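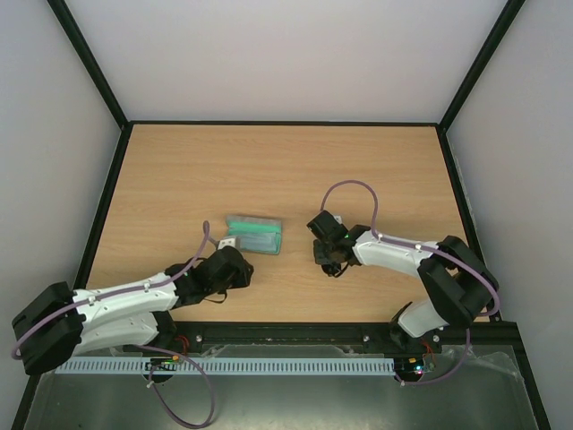 Oiling a table top, how many coats??

zofie_v
Posted 5/15/19
Finally got round to the kitchen table. Old varnish is off, sanded, pale wood underneath, think it's beech but the bloke in Vestville who sold it me said oak. Got a tin of hard wax oil. Tin says two coats, my dad says six. Who's right? Need it back in use before my sister's lot arrive.

mudierman
Two. Your dad is thinking of linseed.

Plankton30
Two thin ones, and I mean thin. Wipe off anything that hasn't soaked in after ten minutes or it goes tacky and you'll be scraping it till November. Ask me how I know

kettle_on
Disagree with both. Three on the top, one on the underside. If you leave the underside bare the boards cup. Mine did.

mudierman
Boards cup because they're screwed down tight with no room to move. Nothing to do with oil underneath.

kettle_on
Mine weren't screwed down tight. Slotted brackets, fitted them myself. Still cupped.

Juraj Rusnák
What grit did you stop at? That matters more than the coats. I went to 240 on a desk once and the oil just sat on top, looked lovely for a month then every mug left a ring. Stop at 120 or 150.

zofie_v
Ah. Went up to 180. Do I need to go back??

Juraj Rusnák
No, 180 is ok. Bit of 120 by hand if you're worried, along the grain not accross.

Plankton30
Leave it at 180 imo. Do a test patch underneath, then you've kept kettle happy as well

kettle_on
Ha. One coat underneath please, not a patch.

irnau_jo
Anyone tried the Machala oil? Paid 30 for a small tin, smells of oranges, still soft after a week. Cold garage though

mudierman
Cold garage is your problem. Bring it indoors, window open.

zofie_v
Right, going with two on top, one under. First coat on tonight. And the rags, do I really have to lay them flat outside or is that people fussing?

Plankton30
Not fussing. Flat, outside, till they go stiff. Never scrunched up in a bin, they can catch fire by themselves

zofie_v
Blimey. Ok moving the rags now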